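Juego de almohadillas Tirko para pinzas manuales

Las almohadillas Tirko se montan en los dedos de una pinza manual, de las que se usan para enseñar tareas de manipulación con objetos domésticos. El juego contiene 2 almohadillas y cuesta 18 euros – referencia 328.

Antes de cada sesión recomendamos seguir la pauta interna de Forneo, redactada por Pallavi Awasthi:

Revisar el borde superior de la goma en los dos dedos. Si está deshilachado o roto, se anota en la hoja de la pinza y se pide el recambio.
Quitar el polvo con un paño seco, sin alcohol.
Apartar los cables del recorrido del antebrazo.
Con tejidos blandos, abrir los dedos del todo antes de acercarse a la cesta.
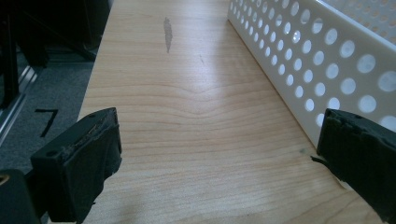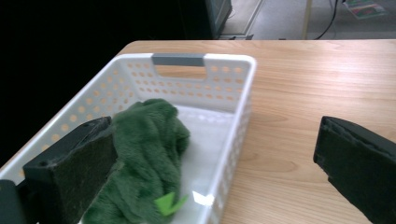
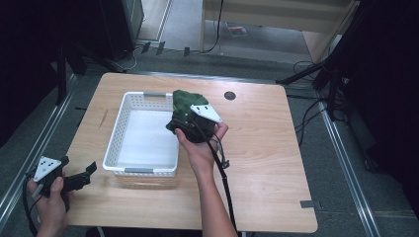 Pinza manual en trabajo sobre mesa, con cesta blanca perforada. En la segunda y la tercera imagen, también el paño verde oscuro.

La duración prevista es de alrededor de 2000 agarres con tela. Con piezas de canto vivo es menor, y en este caso la revisión debe hacerse también a mitad de la sesión. No se deben mezclar una almohadilla nueva y una usada en la misma pinza – el agarre queda desigual y los datos no se pueden comparar bien.

Artículos relacionados
Soporte de pinza Nyaga
Hoja de revisión para dos pinzas
Guía de cables Larodeo

Forneo – Consultas técnicas: Wafula Mushi – Todos los derechos reservados – Volver arriba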